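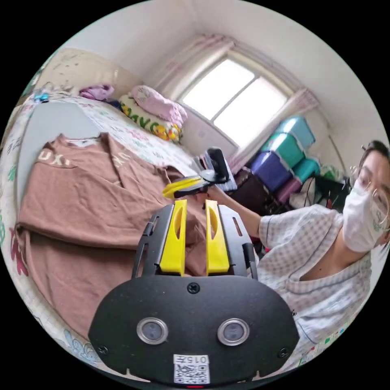
Chapter 4
Cloth: From Fibre to Fabric

Before you read on, take hold of your own sleeve. Pull it gently along its length, then across, then from corner to corner. Did it give more one way than another? Now hold it up to the window and look for tiny gaps where the light gets through. You have just run your first two tests on a fabric, and you didn't even have to leave your chair!

We spend nearly all our lives wrapped in cloth. We sleep under it, dry ourselves with it, sit on it and carry our shopping home in it, yet most of us would struggle to say how a bedspread differs from a T-shirt beyond its size and shape. By the end of this chapter you'll be able to tell a good deal about a piece of cloth with nothing but your fingers, a hand lens and a bowl of water.

4.1 Two ways to make a sheet out of string

Thread is long and thin. Cloth is wide and flat. How do you get from one to the other? People have found several answers, and two of them cover most of what is in your wardrobe.

The first is weaving. One set of threads, the warp, is stretched tight on a loom. A second set, the weft, goes over and under the first from side to side. Bed sheets, tea towels and most shirts with buttons are woven. Pull a plain woven cloth along either set of threads and it hardly moves. Pull it on the slant, though, and it gives quite happily. This slanting direction is called the bias, and dressmakers love it for skirts that swing.

The second is knitting. Here the thread is bent into loops, and each row of loops is drawn through the row before. Loops can open and close, so knitted cloth stretches and springs back. Your T-shirt is almost certainly knitted, even if it looks too smooth for that. Put a hand lens on the right side and you should see columns of tiny V shapes, just like a jumper made for a mouse.

4.2 A town that lived by cloth

Throughout this chapter we shall keep coming back to Stollstead, a market town with a fast, cold river and, at one time, 30 looms working along a single lane. Raw wool came down from the hill farms at Gikcombe in August, after the clip had been sorted, and finished cloth went out by cart to the dye works at Stotville. The Guérin mill, which stood by the lower bridge, kept sample books, and we've drawn on these for several of the exercises. One book holds 430 snippets, each pinned beside a note of its weight and its dye, and it is a wonderful thing to leaf through.

Why there? The river is a large part of the answer. It turned the wheels, and its soft water was ideal for washing grease from the wool. Section 4.4 looks at what happened when steam arrived and a mill no longer needed to sit beside a stream.

Try it yourself

You will need a few scraps of old cloth, a ruler, a pencil and a dropper.

Mark a line 10 centimetres long on each scrap. Stretch it as far as it will go without forcing it, and measure the line again. Do this lengthways, across and on the bias.

Next, let one drop of water fall on each scrap and time how long it takes to sink in. Some cloths drink it at once. On others the drop sits up like a bead, and you may want to ask why before you turn to section 4.3.

Keep your results in a table, with a snippet of each cloth stuck beside its row. You'll need them again when we come to dyeing.

Words to know: warp, weft, bias, loop, fibre, yarn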